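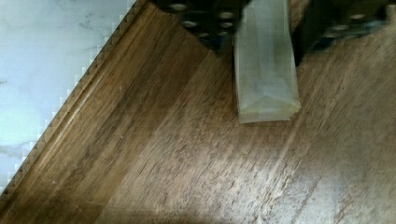 Dice Kyung-hwa Noh que a estas jornadas de puertas abiertas solo se va a ver robots bailando y a llevarse un bolígrafo gratis, y que por eso este año no se apuntó. Pues mira, Kyung-hwa, bolígrafo sí que me traje, pero bailar no bailó ninguno, y te cuento la tarde entera porque vengo encantada 🧵

La visita era en Nindard, en la planta de arriba de Fundura (quien haya ido ya sabe lo que cuesta encontrar la escalera buena; yo acabé en el almacén y me rescató un chico muy amable con una carretilla). Había 400 plazas y cogí una de las últimas.

Nos pasaron en grupos pequeños y a mí me tocó la cocina, que era justo lo que quería. Una cocina como la de cualquiera, con su encimera de mármol, su tostadora, su olla, su rollo de papel. Me esperaba una especie de laboratorio blanco y me encontré pensando en qué hacer de cena.

El brazo de la demostración se llama Lala. El nombre viene de una canción que alguien tarareaba mientras lo montaban, y así se quedó. Lo que ensaya son cosas pequeñas: acercarse a la tabla de cortar, sujetar algo, soltarlo, andar con el cajón.

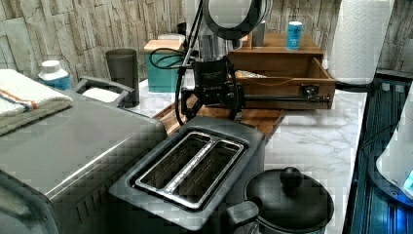
Y va despacio, eh. Muy despacio. Había un niño a mi lado que preguntó si se había quedado dormido, y la ingeniera se rio más que nadie. Nos explicó que prefieren que tarde a que vuelque una olla, y que para una sola tarea, la de sujetar y soltar, llevan ya 2000 intentos desde enero.

De todos esos intentos han guardado 756 como buenos. A mí me pareció poquísimo y ella lo contaba orgullosa, así que algo entendí de cómo se mide el éxito en este oficio. También contó que los demás los repasan uno por uno en una herramienta suya que llaman Kwak, y que ese repaso es lo más pesado del trabajo.

Le pregunté lo que preguntaría mi madre: que cuándo me lo puedo llevar a casa. Me dijo que todavía falta mucho, sin venderme nada, y se lo agradecí. Lo que más les cuesta, por lo visto, son los plásticos finos y todo lo que se dobla o se arruga. Como a mí con el film transparente, vaya.

Después nos dieron café, me quedé charlando media hora con una pareja que había venido en tren solo para esto y casi pierdo el autobús. Si repiten aviso por aquí con tiempo. Kyung-hwa, te guardo sitio, y el bolígrafo te lo doy el próximo día que nos veamos 💛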